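**Old computer collection moves to Drumham Hall**

The spring electronics collection will be held at Drumham Hall this March instead of the school parking lot, which is being repaved. Doors open Monday at 4 p.m. Enter from the back lane and stay in your car until someone waves you forward.

Last fall residents dropped off 224 items, mostly printers and desktop computers. Khosravi Recycling hauled them away in two trips and paid the town $1,456, and the money went into the street tree fund. Gwion Lewis says the first 28 trees have been ordered and will be planted along Huratine Road once the ground softens.

We take desktops, laptops, printers, keyboards, phones, routers and cables. We can't take microwaves, smoke alarms or anything with a cracked screen. Old tube televisions are also out this year — Khosravi no longer handles them, and the county site on Burnex Street charges a fee for each one.

Please copy off any photos or files you want to keep before you come. Hard drives will be pulled and shredded, but if you would like to take yours home, say so when you pull up. Loose batteries should be in a separate bag with tape over the ends. Most desktops also have a small coin battery on the main board. You can leave that one where it is. 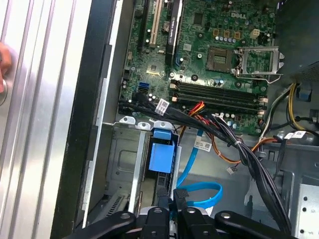
*A Dell desktop with the case open. The round silver battery sits near the expansion slots.*

Working laptops less than six years old can be set aside for the library's loan shelf. Put the charger in with it and write the password on a slip of paper, or clear it first.

Delyth Eynon is keeping the list for home pickups, which are for residents who can't drive or lift. Leave a note for her at the library desk by the Friday before. She has room for a few more addresses on the north side of town, but the south side is full.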